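Two-Arm Folding Cells: Planning and Budget FAQ

Staketti supplies and supports two-arm tabletop cells for laundries, textile finishers and training labs. The answers below cover what buyers ask before a quote. Questions about an existing cell go to the service desk.

What does a standard cell include?

Two arms, two parallel grippers, one controller, a white work surface, a fixed camera and a mounting kit. The table is quoted separately, as many sites already have one that will do. Guarding, if your safety assessment calls for it, is also a separate line.

How much floor space should we plan for?

The working surface needs a clear depth of at least 700 mm in front of the arm bases. Allow for an operator to stand at the near side and for a cart on one end. The controller can go under the table, but leave its vents clear. Send a floor sketch with your inquiry if the room has columns or a door that swings inward.

Do we need two arms?

For flat goods, usually yes. A single arm can pick up a towel and drop it in a bin. Spreading one flat takes two grip points held level, with tension between them. Buyers who start with one arm to save money tend to order the second within the year, and by then the mounting plate has to be replaced as well.
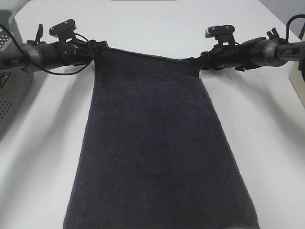
Navy terry towel held by its upper corners, one gripper on each.

Which fabrics should we test before ordering?

Test what you process most, and include your worst item. Terry is forgiving to grip, but the pile adds thickness at the hem and a folded edge adds more. Thin cotton and microfiber call for softer finger pads. Send us 23 pieces from normal stock, washed as usual. New goods straight from the packet behave differently and the results will not help you.

Does color matter?

It matters to the camera. Dark goods on a white surface separate well. White goods on a white surface do not, and a laundry that handles mostly white linen should budget for a second, darker work surface. Lighting should be even and should not change through the day. A window next to the cell is the most common cause of trouble after handover.

What costs are missed most often?

Finger pads, spare cables and staff time. Pads are a wear item. Cables flex at every cycle and should be stocked on site – one spare per arm is enough for most users. Staff time is the large one: plan for around 210 hours in the first year for setup, demonstrations and retraining on new items.

Can we lease?

Yes, through Brenmont, over 3 years. The lease covers arms, grippers and controller. Pads and cables are excluded. At the end of the term the equipment can be returned, bought or exchanged.

Can we use our own software?

The controller accepts outside commands over Ethernet. Stidutwood, our default package, is included in the price and is not discounted if you leave it out. Hashemi modules for folding patterns are licensed per cell.

How long is delivery?

Orders confirmed before the end of June ship in the same quarter. Installation takes two working days, plus one for operator training. Power and network must be in place before the installer arrives – a return visit is charged.

Who do we contact for a quote?

Usha Marar, applications desk. Sample reviews are held every Wednesday. Include item sizes, pieces per shift and the floor sketch.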